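夹爪离手多远才算安全：一份家用操作规程是怎么写出来的

Tanvir Thambiah 的办公桌上放着三个版本的操作规程。最早一版只有两页，打印纸已经卷边；第二版厚得要用长尾夹夹住；现在用的这一版是薄薄一本，装订在左侧，封面写着“Paltgate 桌面操作规程”。他说第二版是他职业生涯里写得最差的东西。

“每出一次小问题，我们就往里面加一条。加到后来，现场的人根本不翻了。我问一个操作员，夹爪停在半空时应该先做什么，他说先找规程。规程里写的是先按停止键。”

Thambiah 在 Zalimden 负责操作规范，这家公司做的是桌面机械臂在住宅环境里的应用，Paltgate 是其中一个项目，内容是厨房和餐桌上的日常动作：开盖、合盖、取放容器、收拾桌面。项目的测试点设在 Stumarville，用的是普通住房，桌子、窗户、墙面都保持住家原来的样子。我去那里待了两个下午，又和 Thambiah 以及现场主管 Ghassan Issa 分别谈了几次。以下内容根据谈话整理，他们两位都看过稿子，改了几处术语。

谈话从速度开始。Paltgate 的规程里，关于速度的条款排在最前面，规定机械臂在有人坐在桌边时只能用低速档，操作员要改档位，必须先让桌边的人离开座位。

“很多人以为危险来自大臂。”Thambiah 说，“在桌面上，大臂的动作大家都看得见，会自己躲。容易出事的是末端最后那一小段路，夹爪已经到物体旁边了，人觉得它快停了，就伸手去帮忙扶一下。我们记录里的手指接触，大部分是这么来的。”

我问他记录里一共有多少次。他翻了一下，说上一轮测试做了 2,000 次抓取，操作员填写的异常单是 216 张。异常单的范围很宽，物体滑落算一张，容器被推着走算一张，有人伸手进入工作区也算一张，没有伸到夹爪跟前也要填。

“216 这个数字我不觉得高，也不觉得低。我更在意有没有人该填没填。第一版规程的时候，一个月交上来的单子不到十张，我不相信那个数字。”

后来他们把异常单改短了。原来要填时间、档位、物体编号、姿态、原因分析和处理建议，现在只填发生了什么、当时谁在桌边、有没有按停止键。原因分析由 Issa 每天收工前统一做。单子一改，数量马上上去了。

Issa 的办公地点就在测试房间隔壁，中间的门一直开着。他以前在包装生产线上做了多年维护，对围栏、光幕、联锁这一套很熟，刚来的时候觉得住宅里的做法很松。

“工厂里人和机器是分开的，你跨过黄线，机器就停。家里没有黄线。你总不能在人家餐桌上贴胶带。”他说，“所以我第一个月什么都没改，就坐在旁边看。”

他看到的第一件事是桌面上的东西太多。操作员布置任务时只管目标物体，旁边的杯子、花、手机、钥匙都原样留着。从测试的角度看，这有道理，真实的桌子就是这样。从安全的角度看，他希望每一件留在桌上的东西都是有人决定要留的。

现在的规程在这一点上写得很具体。开始之前，操作员要把桌上的物品过一遍，分成目标、陪衬和移走三类。目标是夹爪要接触的；陪衬可以留下，条件是倒了也不会伤人；移走的包括刀具、热饮、药品、任何接着电源线的东西。玻璃器皿原则上移走，任务确实需要的时候可以留，但操作员要戴护目镜，桌边不能坐别人。

“有人嫌这条啰嗦。”Issa 说，“透明的容器对相机不友好，对人也不友好。机械臂看不清边在哪儿，人隔着它看夹爪也看不准。我宁可啰嗦。”

带盖的容器在规程里单独占一节。Thambiah 说这一节是全本改动次数最多的，连排版都改过四次。卡扣式的盖子看起来简单，开合的力却很集中，扣舌弹开的一瞬间，盖子和盒体可能往两个方向跑。
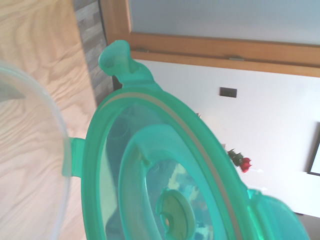 腕部相机近距离拍到的绿色半透明盒盖，边圈内可见密封条，中部有一个小气阀，边缘有扣舌。

规程对这类盖子的要求有几条。力的上限由操作员在开始前手动确认，不沿用上一个任务的数值。夹爪只接触一个扣舌，松开之后退出，再去下一个，不允许夹着一个扣舌拖动整个盒子。带气阀的盖子先处理气阀，再处理扣舌。盒子里装的是液体时，任务降一级，用清水代替，水位不超过容器的一半。

我问为什么不允许拖动，很多人自己开盒子的时候也会拖一下。

“人拖的时候另一只手在压着盒子。”Thambiah 说，“单臂没有另一只手。我们早期的做法是让操作员帮忙按住，这就回到刚才的问题了，手和夹爪在同一个地方。现在用防滑垫。效果差一点，有的盒子底太光，还是会转。转了就算失败，填单子，不准用手补。”

“不准用手补”这几个字，在 Paltgate 的规程里出现了不止一次。Issa 说新来的操作员最难改的就是这个习惯。盒子眼看要掉下桌子，人会本能地去接，培训的时候讲十遍都没用。他的做法是在培训第一天安排一组必定会失败的任务，让学员坐在桌边，看着塑料盒一个接一个掉在地上。

“掉完了捡起来，再掉。到下午他们就不伸手了。”

地面也因此写进了规程。测试房间的地板要保持干燥，桌子四周留出走动的地方，线缆沿墙走。Issa 原来想在桌子下面铺一层厚垫子，后来取消了，原因是有操作员在垫子边缘绊了一下。

腕部相机的问题，我是在第二个下午听他们讲起的。相机装在末端，离物体很近，画面会跟着手腕转，经常是斜的，有时候几乎横过来。操作员看监视画面的时候，很容易把左右搞错。

“有一次操作员在画面里看到扣舌在左边，就对同伴说从左边让开，同伴往自己的左边让，正好让到夹爪要去的那一侧。”Thambiah 说，“没碰到，但那次之后我们就规定，口头沟通时不许用左右。”

现在他们用房间里的固定物来说方向：靠窗、靠门、靠墙。每个测试房间开始使用之前，主管要把这几个词写在白板上，指给每个人看。换房间就重新写。操作员看监视画面只用来判断夹爪和物体的相对位置，判断人的位置必须抬头看现场。

相机还带来另外一类规定，和机械安全没有关系。住宅里到处是个人物品，墙上挂的东西、信件、药盒，都可能进入画面。Zalimden 的做法是开拍前请住户或者房屋提供方一起走一圈，带有姓名、地址和人像的东西收起来或者遮住，收起来的物品登记，结束后放回原处。装饰品和家具不动。

“最早我们连花瓶都收。”Issa 说，“收完以后那张桌子像展厅。后来商量下来，跟隐私无关的就留着。”

录像的保存期限是 50 天，期满删除，异常单关联的片段另外归档，归档要写明理由和负责人。住户可以随时要求查看或删除，这一条写在给住户的单页说明里，字号比规程正文大。

我在现场看到的停止键有 2 个，一个在操作员手边，一个固定在桌子另一头，坐在桌边的人不用起身就能按到。规程规定每次开工前两个都要真按一遍，让机械臂在运动中停下来，停稳以后由另一个人签字。操作员自己签自己的不算。

“按停止键不需要理由。”Thambiah 把这句话指给我看，它单独占了一行，“按了以后也不许问‘你为什么按’。可以问‘你看到了什么’。这两句话差别很大，前面那句问过一次，这个人以后就要想一想再按了。”

他也承认，这条规定让进度变慢。有一位住户在一个上午按了七次，多数是被电机的声音吓到。团队照规定每次都停下来、复位、重新开始，那天计划的任务只做完三分之一。下午 Issa 请她先听了一会儿机械臂空载运行的声音，之后她没有再按过。现在让在场的人先听声音，已经是规程里的一步。

关于恢复运行，规程比停止写得更长。停止之后，物体可能还夹在夹爪里，卡扣可能正受着力。操作员要先看夹爪里有没有东西，再决定是原地松开还是先把手腕降到桌面高度。盒盖半开的时候不能直接复位，要先退到离物体足够远的位置。至于多远才算足够，三个版本给过三个不同的数值，现在的版本取消了统一数值，改为按末端工具分别列在附表里。

负责附表的是供应夹爪的 Begum 公司和 Zalimden 双方的工程师。Thambiah 说，双方在夹持力的测量方法上争论了很久，一方习惯量指尖，另一方习惯量指根，同一个夹爪报出来的数字对不上。最后附表里两个数都列，旁边注明测点。

“不漂亮，但是现场的人拿着仪器去量，能对得上。”

我问他们两位，如果别的团队想参考这份规程，应该先看哪一部分。

Thambiah 说先看异常单，把单子用起来，剩下的条款可以自己慢慢长出来。照抄别人的数值是最没有用的，桌子不一样，夹爪不一样，盒子也不一样。

Issa 的回答是桌面物品那一页。他说那一页他打印出来贴在每个房间的门后面，已经换过几次纸了，操作员会在上面写字，有人在“移走”那一栏里加了“眼镜”，有人加了“猫”。这两条都收进了正式版本。

下一次修订安排在十月。目前列在待议清单上的有：操作员连续工作多久必须换人，监视画面要不要自动转正，住户家里有小孩时低速档是否还适用。最后一项 Issa 的意见是不适用，有小孩在同一个房间就不开机。Thambiah 认为应该先把“同一个房间”定义清楚，开放式厨房怎么算，门开着怎么算。他们在我面前又谈了二十分钟，没有谈完。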